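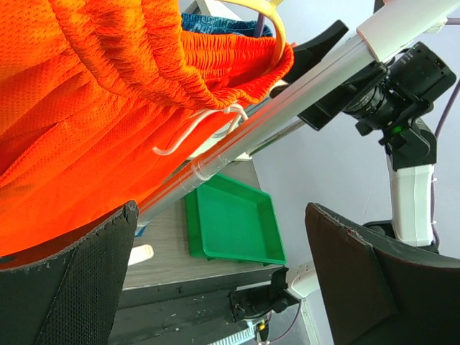 Notebook, cosmetics bench, March 2021

Third go at the Tranby concealer base. The first two are in the bin and I would like it noted that I was against the second one from the start, though the handwriting on the jar is mine.

Batch 16 was made to the sheet this time. Oil phase up to 71 degrees, held there until the wax had properly cleared, pigments already rolled into a little of the oil beforehand. Last time I tipped them in dry and got freckles. You could spread it beautifully and it looked like a brown egg.

100 g total, because I'm not wasting any more iron oxide on my own optimism.

Notes while it was still in the beaker:

- Colour went in evenly. Yellow still looks too strong in the pot but calms down on skin.
- Thickened sooner than 15 did. Poured it before it set round the stirrer, mostly.
- Smells of crayons. The castor oil from Bouazza is fresher than the old bottle, so I can't blame that. Probably the wax.

Wear test on my own face, left side 16, right side the shop one we're all pretending we aren't copying. Under the eye, 16 covers better. It also sits in every line I own and a couple I hadn't been introduced to. Round the nose it held until lunch and then moved to my mask, where the coverage was superb.

With powder on top it's much improved. Without powder, forget it. Karim says people who want this much coverage will powder anyway, and he may be right, but he said the same about the one that came off on a phone.

**Packaging.** Cernow sent the sample tubes. Squeeze tube, slim nozzle, nice matt finish. The base is too stiff for them. I had to press hard enough to get a noise, then nothing, then a good two days' worth up my sleeve. Options as I see them: loosen the base, get a wider nozzle, or put it in a pot and call it classic. Karim Gaber is to ring Cernow about the wider nozzle. I've written his full name so there's no confusion about which Karim (there is one Karim).

Hoverura want the minimum order for printed tubes at 312, which is an odd number to be firm about, but they are very firm about it. Not ordering anything until the base behaves.

Shades. We've got four that look like four different people and one that looks like a plaster. The plaster one is meant to be "light neutral". Needs a touch more red and a lot less grey. I tried it on the inside of my wrist and it looked fine, then on my jaw by the window and I looked as though I'd been poorly for some time.

Next:

1. Batch 17 – drop the wax a little, make up the difference with the lighter ester. Change nothing else. I mean it this time.
2. Remix light neutral in a small pot before touching the main lot.
3. Leave one jar of 16 on the warm shelf and one in the fridge, check both for sweating.
4. Label the lids as well as the jars. See the episode with 12 and 13, swapped lids, a whole afternoon.

The roller mill needs a proper clean too. Whoever ran the plum lipstick through it, there is now a faint plum cast to my hands and I suspect to the first scoop of 16. It was me, I've checked the sheet.

Later: fridge jar has gone hard as a candle already. Warm shelf one looks smug. Will look again tomorrow before I start weighing out.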